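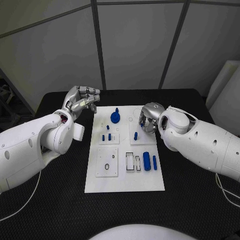 *A Tevitz pegboard on the table at Wolberg, with some of its blue pegs in place.*

**Riquelme Would Like You to Put the Peg in the Hole**

*New line of tabletop boards arrives in April; instructions fit on a card, mostly because there are hardly any*

WOLBERG – Riquelme, the small maker of puzzles for people who claim not to like puzzles, will start selling its Tevitz board in April. Tevitz is a flat white board with blue pegs, square white plates and printed outlines. The player moves the pieces to where they ought to go. The company spent two years on this and would like it known that one of them was spent on the blue.

"We tried green," said Érica Cavalcanti, who designed the board. "People were polite about green."

The starter layout has circles printed in more than one size, a gear-shaped wheel with a peg rising from its center, and plates that hold pegs upright. Toward the front are an oval ring and a pair of rectangular slots, one wider than the other. Players in early trials went for the wheel first, including the ones who had been asked to leave it until last.

Riquelme lent trial boards to 519 households, libraries and waiting rooms. Roughly 400 came back with a comment form, and a few of those forms had been filled in. The most common request was for a spare short peg. The second most common was for the company to stop calling after dinner.

"My father is a retired surveyor and he had opinions about the slots," wrote Margus Ramanauskas, whose family kept a board over the winter. "He has now drawn his own layout. Please do not encourage him."

The company has encouraged him. Each Tevitz set comes with 12 layout sheets, and buyers can send in their own designs. Those that survive a Tuesday morning with the Riquelme testing group will be printed in the next batch. The group is led by Adeel Kiani, a former piano tuner, and has so far turned down everything submitted by the company's own staff.

The first run is 800 boards, packed and shipped by Satgate from its Wolberg warehouse. Replacement pegs will be sold in small bags, at a price Riquelme describes as "fair, considering where you probably lost the old ones." Plates can be ordered one at a time.

Tevitz has no timer, score or app. A second edition with a timer was considered and tried out at the office, where it led to a disagreement that is still going on.

Shops and libraries that want a board to try before April should write to Yutong Xu in the Riquelme press office, who answers most mornings before ten. Please say whether you need the layout sheets in large print.

**Press contact:** Yutong Xu, Riquelme, Wolberg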